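Femton Break Room: Cups, Bottles and the White Table

Femton is a shared workroom on the second floor of the old Doltwood building in Evville. It has a long wall of storage, a sink down the hall, and one big white table that everybody ends up at sooner or later. Drinks get left on it, along with wrappers, cables and whatever people had in their pockets. This gallery belongs to a set on everyday tableware and packaging in working spaces. Earlier pages in the set covered the kitchen at Ene and the lunch shelves at Doltwood. Click any picture for the larger version.

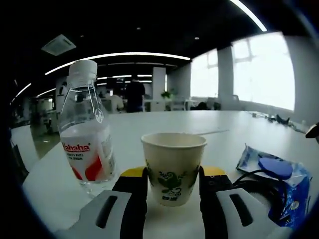

Photos and text: Aleksandra Krawczyk
Posted 4/1/22 in Rooms and Tables

Paper cup and water bottle. The cup has a slightly rolled rim and tapers toward the bottom. The outside is off-white, with curling leaves and flowers in dark green and a little green print near the base. The bottle next to it is clear plastic with a white ribbed cap and a white and red Wahaha label. To the right is a crumpled blue and white packet with a flat blue oval on top of it.

Paper cups come to Femton in cartons of 1000, and a carton is shared with the office across the landing. The pattern depends on what the supplier has in stock when the order goes in. People have asked for plain ones. The printed ones are easier to find again after you put one down, so there has been no push to change the order. The cups are kept on the shelf by the door, in their plastic sleeves, with the open end facing down.

Most people in the room use the same cup all day and write their initials on the bottom. A cup used for coffee goes soft at the seam by late afternoon. One used for water holds up longer.

Bottled water is bought separately and kept under the window. The tap in the hall is fine to drink from, but it runs slowly, and a bottle is easier to carry back to a table with cables on it. Empty bottles go in the bin at the end of the corridor with the cap on. Half-full ones stay on the table until the end of the day, and anything still there after six is poured out and thrown away.

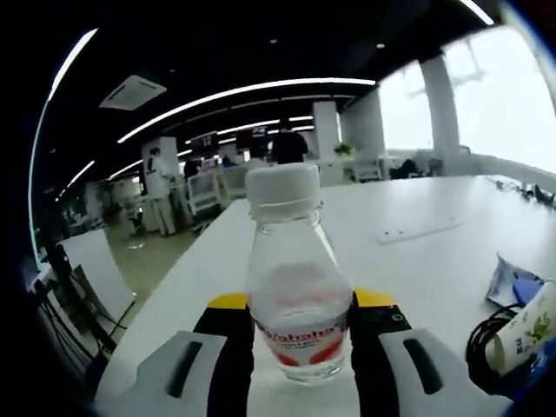
The white table, with the bottle, a decorated paper cup on its side, and a coiled cable.

There is only a small amount of water low in the bottle, and the label gives a pinkish-red reflection in the plastic above it. Blue and white packaging lies at the right side of the table, and a flat white strip with small holes along it is farther back.

The table itself was bought secondhand in June along with 2 shelving units. It is wiped down every evening, except for the side where the cables are, which gets done when somebody has time to move them. The room number is 271 if you are coming to drop off cups or pick up bottles for recycling.

Next gallery: Doltwood, the coat hooks and the front hall.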